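Packaging Line Maintenance Technician (Electrical), Lendetell, Trendthorpe site

Reference: 571
Hours: full time, rotating shifts
Reports to: Site Maintenance Lead

Lendetell packs dry foods for grocery and food service customers. The Trendthorpe site employs 159 people across production, warehouse and engineering. We are hiring a technician to join the electrical side of the maintenance team from September.

The post covers the filling, sealing and case packing lines, together with the compressed air plant and the dock equipment. Most of the work is planned. Breakdown cover is shared equally across the shift. 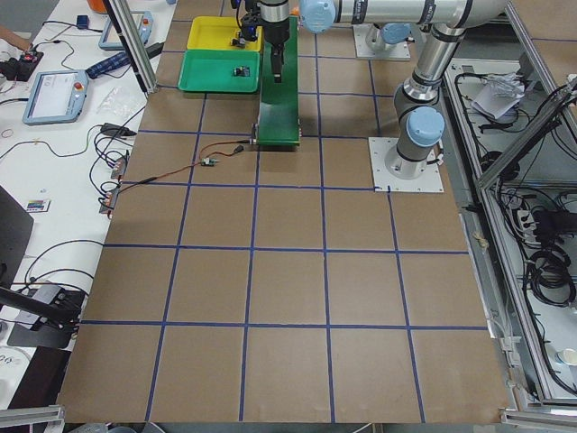
Main duties

Carry out scheduled inspection and servicing of motors, drives, sensors and control panels, and record the results in the maintenance system before the end of the shift.

Find and repair electrical faults on 24 V control circuits and three-phase supplies. Repairs that change the original wiring must be marked up on the drawing and handed to the engineering office the same day.

Test start, stop and emergency stop circuits at the set intervals. Worn operators and contact blocks are replaced from stores – never taken from a spare panel.
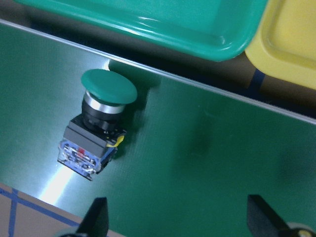
Isolate and lock off equipment under the site procedure. Technicians hold their own locks and do not remove those of another employee. Permits for work above floor level are issued by the shift manager.

Support product changeovers on the Sengar case packer and the two Tovik sealers. Changeover work includes guide rail adjustment, sensor alignment and a test run at reduced speed.

Assist the mechanical technicians with belt tracking, bearing changes and drum lagging when the electrical workload allows. 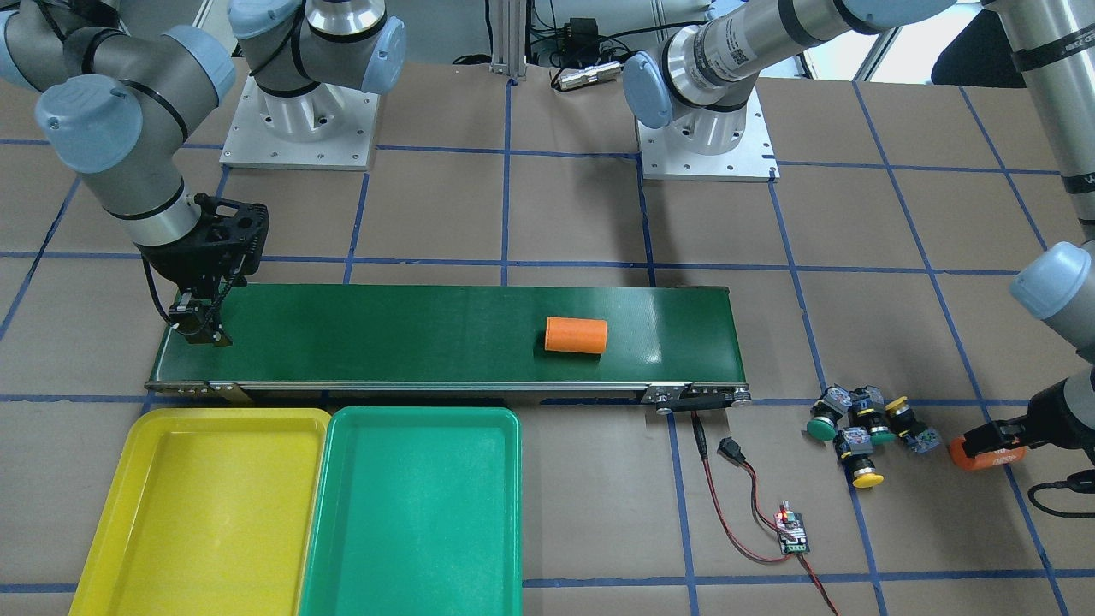
Spare parts used on shift are booked out against the work order number. Any part that falls below its reorder level is reported to stores, including low-cost items such as fuses and terminal markers.

Required

A completed apprenticeship or equivalent qualification in electrical or industrial maintenance.

At least 3 years of work on production machinery.

Ability to read ladder diagrams and wiring schematics without supervision.

Preferred

Experience with variable speed drives and basic PLC fault finding. Applicants without PLC experience will be considered – training is given on site during the first months.

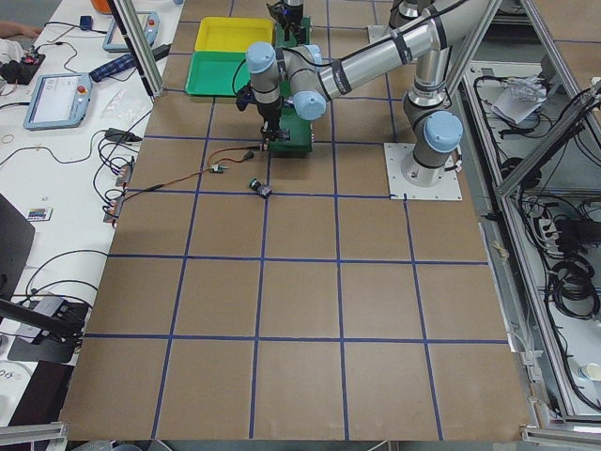
Pay is set by grade and includes a shift premium. Work clothing, safety footwear and hand tools are supplied. Overtime is offered by rota and is voluntary outside the annual shutdown in July.

How to apply

Send a resume and copies of relevant certificates to the Trendthorpe personnel office, quoting reference 571. Selection is in 2 stages: an interview, then a practical fault-finding test on a bench panel. Applications close at noon on the last working day of June.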